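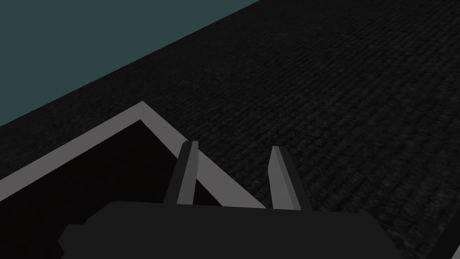 Fig. 3. Open, shallow container on a dark surface.

Paying a fine through Farska

I always keep the notice next to me for this part, you'll need it twice!

1. Open Farska and tap Pay a Fine.
2. Type in the notice number exactly as printed, dashes and all.
3. Check the amount. Mine was 46 dollars, plus a late fee I'd forgotten (oops).
4. Tap Pay, then save the receipt.

Note: fines over 1,000 dollars go through the court clerk.

Caution: paying usually closes the case, so if you want to contest it, stop at step 3.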